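作業ノート 6月
宇宙切手・記念カバー整理(Nair寄託分)

9:10 開始。保管室の湿度は前回と同じくらい。記録計の紙を交換した。古い紙は日付順にして引き出しの奥のファイルへ。

前回の続きで、箱の中身の照合から。寄託は全部で8箱。箱ごとの仮目録はNairの担当部署が作ったものをそのまま使っている。切手の単片とブロックが合わせて2,640枚、初日カバーや飛行カバー、記念押印の封筒が598通という数字がその仮目録に載っている。受け入れのときは箱数だけ確認して受領書を出したので、中身の数はこちらではまだ保証していない。そこは前のページにも書いたが、展示の打ち合わせに出る人が時々この数字をそのまま資料に載せるので、もう一度書いておく。

今日は宇宙飛行士を題材にした切手の箱。宇宙船、打ち上げ、肖像、月面、それから教育普及の記念もの。仮目録では国別に並んでいるが、実際の箱の中は発行順でも国別でもなく、持ち主が手に入れた順に近いように思える。封筒の裏に鉛筆で小さく通し番号がある。これは消さない。目録には「裏面鉛筆番号」の欄を足して、そのまま写す。

Potariの入力画面には裏面記載の欄がない。備考に入れると検索で拾いにくい。欄の追加は管理画面からできるはずだが、権限がないので依頼を出した。返事が来るまでは備考の先頭に「裏:」と付けて入れておく。全角のコロンで統一。前に半角と混ざって検索から漏れた分があり、そちらは見つけ次第直す。

9:50 ヒンジ跡の確認。古い単片はアルバムに貼られていたものを剥がした形跡がある。裏糊の状態は次の言い方でそろえる。

糊完全
ヒンジ跡あり
糊一部欠
糊なし
判定保留

これまで「糊ほぼ完全」「少しヒンジ」などと書いたカードがあるが、人によって幅が出るのでやめる。迷ったら判定保留でよい。保留は後で拡大鏡を使ってまとめて見る。

単片を裏返すときは平ピンセットで、台紙ごと返す。先が細いほうのピンセットは目打ちを引っかけたことがあるので、箱から出して別にした。

10:30 スリーブの入れ替え。元のスリーブは透明で見た目はきれいだが、手で触ると少しべたつくものがある。軟質の塩ビと思われる。においもする。これに入っていたカバーは全部Ovimellの中性紙の封筒へ移す。透明のまま見せたい展示候補だけ、同じOvimellのポリエステルの三辺開きに入れる。ポリエステルのほうは在庫が少ない。大判の封筒が入る寸法がもう残りわずかで、次の発注に入れる。発注書には品番のほかに内寸を書くこと。前回は外寸を書いてしまい、届いたものに飛行カバーが入らなかった。

べたつくスリーブから出したカバーのうち、消印のインクがスリーブ側に薄く移っているものが見つかった。元のスリーブは捨てずに番号を振って別袋で保管。インクが移った面に印影が残っているので、消印の読み取りの参考になるかもしれない。

消印の読み方について。記念押印は図案の中に文字が入っていて、局名と催しの名前が紛らわしい。目録では次の順に書く。

局名
日付
押印の種別(通常、記念、機械、不明)
図案の短い説明

図案の説明は短く。「ロケット、右上向き」「ヘルメット、正面」くらいで十分で、飛行計画の名前は印に書いてあるときだけ書く。前任の仮目録には図案から推測した計画名が入っているところがあり、実際の日付と合わないものが出てきた。推測は備考にも入れない。入れたくなるのは分かるが、後の人が事実として引用する。

11:20 署名入りの封筒。寄託者の覚え書きには「署名入り」とだけある。印刷か肉筆か、機械の署名かはこちらでは判断しない。カードには「署名状の記載あり」と書き、人名は封筒の文面に活字で出ている場合のみ写す。評価額の欄は空けておく。保険の書類で必要になったら寄託者側に書いてもらう。

斜めから光を当てるとペン先のくぼみが出るものもあった。くぼみがあるものは備考に「筆圧痕あり」。それ以上のことは書かない。

昼。保管室は施錠、鍵は所定の場所。

13:05 再開。展示の話。大学の式典に合わせて玄関ホールに置く分は、Lullardのケースが3台。ホールは午後に西日が入る。窓側の1台には紙ものを入れない方向で考えている。窓側には複製パネルと、ミッションのワッペン(これも寄託分に混ざっていた)を入れる案。ただ刺繍糸も褪色はするので、ワッペンも途中で下げるか入れ替える。

ケースの棚板はガラスで、下の段に影が落ちる。照度計で測ると上の段と下の段の差がかなりある。上の段を基準にして照明を絞ると、下の段の消印が読めない。下の段にはカバーを置かず、切手の拡大図と解説文にする。解説文の字は前の展示より大きく。子ども連れが多いホールなので、下の段は子どもの目の高さになる。

解説文の下書き(ケース中央、上段)
「この封筒は、記念切手の発行初日に、その日の日付の入った消印を押したものです。切手の図案には、飛行士の肖像と宇宙船が描かれています。発行の日には式典が開かれることもあり、会場で押印を受けた封筒は、出席した人の手元に記念として残りました。」

最後の文は会場押印のカバーを出すことが決まった場合のみ残す。通常局の押印のものに差し替わったら削る。

「飛行士」と「宇宙飛行士」は一つの解説文の中で混ぜない。初出は宇宙飛行士、その後も宇宙飛行士で通すことにした。上の下書きも直すこと。英語の文は別の人が訳すので、日本語の確定を先に回す。

13:50 マウントの試作。封筒を台紙に固定する方法を比べた。コーナー材は楽だが、角が折れている封筒には力がかかる。帯状のポリエステルで上下を押さえるやり方は、封筒の縁に薄く光る線が出る。見た目はコーナー材のほうがよい。角の弱いものだけ帯にする。帯の端は台紙の裏で留め、両面テープは封筒に触れる側に出さない。

台紙の色は、淡い灰色と生成りで並べて見た。白い封筒は灰色、黄ばんだ封筒は生成りだと黄ばみが目立たない。ただケースごとに台紙の色が違うと落ち着かないので、灰色で統一する。黄ばみは見えてもかまわない。

切手単片のマウントは黒の裏地のものが余っているが、これは使わない。目打ちの欠けがはっきり出すぎるし、台紙の灰色と合わない。

傾斜台の角度は緩いほう。きついほうに置くと、厚みのある飛行カバーが自重で少し下がった。台に乗せて一晩置いたものを見てから決める。

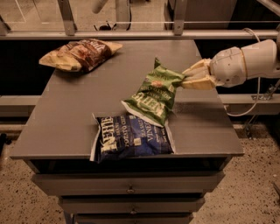
展示に出すカバーは、会期中ずっと同じものを出しておいてよいか。
途中で入れ替える。色の濃い消印や赤系の切手が付いたものは前半のみとし、後半は同じ発行の控えを出す。控えのないものは後半を複製にして、解説に複製と明記する。

入れ替えの組は、Potariの「展示組」の欄に前半、後半で入れておく。組ができていないものは前半だけ入れて後半を空欄にする。空欄のまま会期に入らないよう、印刷した一覧を保管室の扉の内側に貼った。

14:40 撮影用の準備。表、裏、必要なら斜光の順。色見本と物差しを必ず入れる。物差しは封筒の下辺に平行に置く。裏の撮影では鉛筆番号が入っているか確かめる。封筒の中に挿入カードがあるものは、無理に引き出さない。糊付けされていない口から自然に出るものだけ別撮りにして、撮ったら同じ向きで戻す。向きは表の撮影データと照らせば分かるが、その場でカードにも書くほうが早い。

挿入カードには発行の趣旨や式典の次第が印刷されていることがあり、展示の解説に使えそうな文面も出てきた。文面の引用は出所を書く。要約して使う場合も同じ。

ファイル名は寄託番号、枝番、面の順。枝番は3桁。桁をそろえないと並び順が崩れる。すでに崩れている分の付け直しは、撮影が一段落してから。

15:30 宇宙飛行士の箱の照合、ほぼ598通のカバー全体に裏面番号が付いているらしいことが、箱の蓋に入っていた持ち主のメモから分かった。今日見た箱の範囲ではメモのとおりだった。番号の順に並べ直せば、仮目録の国別の順番とは違う、集めた順の一覧が作れる。展示には直接関係ないが、どの時期にどの題材を追っていたかが見えるので、研究の側では欲しがると思う。並べ替えはデータの上だけで行い、現物の順番は動かさない。

番号が飛んでいるところもある。欠けているのか、最初から付けていないのか、別の箱に入っているのか、今の段階では決められない。飛んだ番号は別紙に控えて、ほかの箱を開けるたびに消していく。別紙はこのノートの最後のポケットに入れた。

同じ番号が重なっている封筒も出た。筆跡は似ている。片方に小さく横線があり、後から書き直した印かもしれない。両方とも書いてあるとおりに写し、枝番で区別する。

16:15 傾斜台を棚へ移し、試作のマウントを乗せた。使ったのは控えのある封筒だけ。上から薄葉紙をかけてある。次に入る人は、薄葉紙を外す前に下端の位置を見て、台の鉛筆の印からずれていたら書いておいてほしい。

やり残し
Ovimell大判の内寸を測り直して発注書に書く
Potariの欄追加の返事を確認
備考の半角コロンを直す(見つけた分だけでよい)
Lullardのケースの鍵の予備があるか聞く
西日の時間帯にもう一度照度を測る。カーテンを閉めた場合と開けた場合の両方
解説文の「飛行士」を直して回覧
べたつくスリーブの別袋に寄託番号を書く

16:40 記録計の針を確認。湿度は朝より少し高い。扉を開けていた時間が長かったのだと思う。除湿機の設定は変えずに退室した。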